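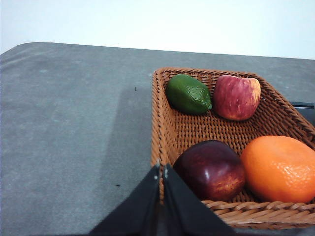 How many kinds of fruit should one basket hold? Four is enough for a small table, and with more than this the fruit at the bottom is forgotten.

Notes for my talk at the Gisstead evening, 16th May

Slide 1. Opening
Say good evening, and thank Bralley for the hall. Speak slowly! I have 16 minutes and last time I used too many of them on the first slide.
Tell them what the talk is: how we put fruit on a table so that people will eat it. At the Nowakowski guest house we serve 1,000 breakfasts in a season, and the fruit always came back to the kitchen. This is why I began to think about baskets.

Slide 2. The basket
A low rectangular wicker basket, with the fruit side by side. Ask the audience: which one would you take first? Wait for the answers.
Point to the lime and the apple. Green and red help each other, and the warm brown of the wicker is good for both.
Mention that I keep limes with the eating fruit, although many people keep them apart. Guests like to squeeze one in their water.
Every piece should be easy to lift out without moving its neighbor.

Slide 3. The bowl beside the basket
Explain the second vessel. In our house the bowl is for peels and apple cores, and before we had it, the peels went back in the basket.
A pale green bowl on a black tray looks calm next to so much orange and red. The tray also tells the guest that the bowl has its own place.
Leave a small gap between bowl and basket, so a hand can pass.

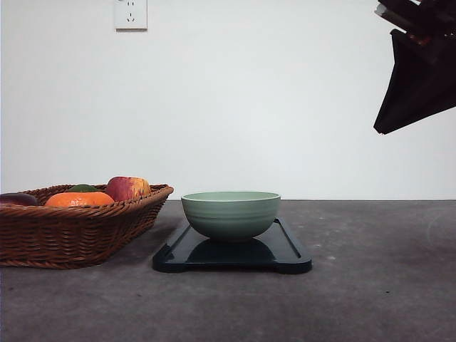
Slide 4. Mistakes I have made
I bought 2 deep baskets from Brindix and the fruit disappeared inside them. Now they hold napkins.
I washed the fruit and put it out wet. Dry it well with a cloth first.
I put the bananas on top of everything. (Short pause here, people usually laugh.)

Slide 5. Questions
If somebody asks about winter fruit, say that I will speak about pears and nuts in September.
Leave the last slide on the screen while they come for tea.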